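Re: [ops-owners] Management agreement renewal, percent of revenue or something else?
From: Rhea Agbayani
To: ops-owners list

Kiran, all,

Sorry for the length. I went through our own renewal with Clikthorpe last July and kept notes, so I'll answer in line and leave most of your message in place for people who missed it. We are one building, Orwood, 162 units, mostly independent living with one wing of assisted. Take what follows as coming from an owner of that size.
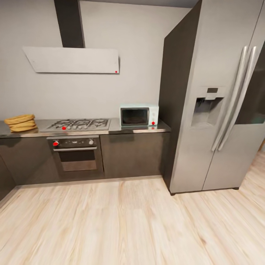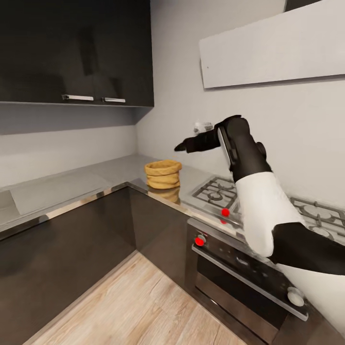
Kitchen, two renderings.

Kiran Goel wrote:

> Our management agreement is up for renewal and the manager has sent a draft that is
> mostly the old one with the dates changed. We pay five percent of gross revenue.
> There is no incentive fee and no subordination. I would like to hear from owners who
> have moved off a straight percentage of revenue, and whether you would do it again.

We were on five percent of gross as well. We are now on four percent of collected revenue, plus an incentive fee tied to net operating income over an agreed budget figure. I would do it again, with some changes to the wording.

The word "collected" turned out to matter more to our cash than the drop of a point. Under the old agreement the fee was charged on billed revenue, so we paid a fee on rent that was later written off, and on community fees that were later refunded. When we asked for credits on those, we got them, but only when we asked. Under the new one the fee is calculated on cash received in the month, less refunds paid in the month. Second-person fees and care charges are in. Insurance proceeds, security deposits, interest and anything from a sale or refinance are out. Write out the exclusions. Our old agreement said "all revenues of any kind," and we had one month where the manager took a fee on a water damage claim.

> The manager says an incentive fee will just be an argument every year about the
> budget. Is that your experience?

Yes, in the first year. The manager has every reason to send in a soft budget if the incentive is measured against it. Ours came in with a vacancy assumption well above where we were running at the time, and we sent it back twice.

What fixed it was taking the target out of the annual budget altogether. We set a base year number, agreed by both sides and attached as an exhibit, and it goes up each year by a fixed percentage that is also in the exhibit. The budget is still approved every year, but for spending control only. The incentive doesn't look at it. If you do this, be careful about capital projects that change the building's income. We have a clause that lets either side ask for the base number to be reset if units are added or taken out of service for more than two months. We haven't used it yet.

There is also a cap. The incentive can't be more than half of the base fee in any year. Clikthorpe asked for no cap, we asked for a quarter, and that is where we landed.

> Our lender wants the fee subordinated to debt service. The manager says they have
> never done it.

They have probably done it somewhere. Ask for a list of the other communities they manage with agency or bank debt and the question will more or less answer itself. Our loan was arranged through Molier, and their form of subordination was not negotiable on the main point, which is that no fee gets paid while the loan is in default. What was negotiable was the reimbursed payroll. The people in the building are on the manager's payroll, not ours, and Clikthorpe wanted it clear that wages, payroll taxes and benefits get paid ahead of everything, default or no default. That is reasonable and the lender agreed to it. The incentive fee is fully subordinated. The base fee is subordinated but accrues without interest.

Get the lender's form before you finish the agreement. We did it the other way around and had to amend a document that was three weeks old.

> How do you handle the shared costs? We get a monthly line called "regional
> support" with no detail at all.

We had the same line under a different name. It covered a share of the regional nurse, the regional sales director, their travel, and a software charge. When we finally got the backup we found the travel was split evenly among all the buildings in the region, regardless of where anybody had gone.

The new agreement has a schedule listing which people and services are covered by the base fee and which are billed on top. Anything not on the schedule is covered by the base fee. The regional director of operations, accounting, licensing support, and annual budgeting are all in the fee. The regional nurse is billed by visit, with a report for each one. Sales support is billed only if we ask for it in writing.

Software is a separate line. The manager uses Marti for billing and care assessments, and the charge is passed through at cost with no markup. We asked for the right to see the vendor invoice and we look at it once a year. The other thing I would ask for on software is data. If you part ways, you want resident ledgers, lease files, assessment history and the lead database in a format you can open, within a set number of days. Ours says 23 days from the notice of termination, which was a compromise between two numbers I no longer remember. Make sure the lead database is named in there. Our lawyer had put "books and records," and the manager's lawyer took the position that leads were neither.

> Termination: we can only get out for cause, and cause is defined so narrowly that
> I don't think it has ever happened to anybody.

This is where I would spend your leverage. We now have three ways out.

Termination without cause after the second year, with notice and a fee that steps down each year until it reaches zero.

Termination on sale, with notice and no fee. Without this you will be selling the building with the manager attached, and some buyers will walk or take it off the price.

Termination for performance. The test is two parts and both have to be failed for two years running: net operating income below a set share of the base number, and occupancy below the average of a named group of competing buildings. The manager wanted the second part so they don't get fired over a bad market. I thought that was fair. The hard part was agreeing on the group. We picked five buildings, and one of them has already closed, so put in a way to replace one.

We also put in something on licensing and surveys. A survey deficiency at the most serious level that isn't corrected in the time allowed is cause on its own.

> Spending limits. Currently they can spend anything within the approved budget by
> category and go over by ten percent without asking. Too loose?

I think so, for a building of your size. Ten percent of the payroll category is a lot of money. Ours is five percent by category and two percent of total, whichever comes first, with exceptions for taxes, insurance, utilities and emergencies. Any single contract longer than a year needs our signature. So does any contract with an affiliate of the manager, whatever the amount. They have a staffing affiliate and we didn't know that until we read the agency invoices closely.

For emergencies, they can spend what is needed to protect residents or the building and must tell us by phone or email within a day. They have done it once, for an elevator, and it worked fine.

> Last question. Did you put it out to bid, or just negotiate with the manager you had?

We talked to two others. One told us on the first call that we were too small. The other gave us a real proposal, and it was useful to have, although the fee was not lower. What was different was the reporting package and the length of the term. I shared the general shape of it with Clikthorpe, without the name or the document, and the term came down from seven years to five.

I would not bid it out unless you are ready to move. A change of manager is hard on the building. The executive director and department heads will hear about it before you tell them, and ours were already getting calls from recruiters. If you do go that way, check your agreement for a non-hire clause. Some of them stop you from keeping your own staff, and you would have to pay to get out of it. Ours now says that everyone who works on site can be hired by the owner or the next manager without any payment. Corporate and regional people are off limits for a year.

On what it cost us: 23 hours of our lawyer's time on the agreement itself, not counting the lender documents. The final version is shorter than the one we started with, mostly from taking out things that repeated. In the first year the new fee came in below the old one even with the incentive paid, but occupancy was moving that year for other reasons and I wouldn't read much into it.

I can send the redacted fee exhibit and the shared services schedule to anyone who writes to me off list. I can't send the full agreement, there is a confidentiality clause. The list software strips attachments over 200 KB in any case, and the exhibit scan is 370.

Kiran, if your manager comes back with a counter on the subordination, I'd like to know what they offer. Ours is up again in four years and I would rather not start from scratch.

Rhea Agbayani
Orwood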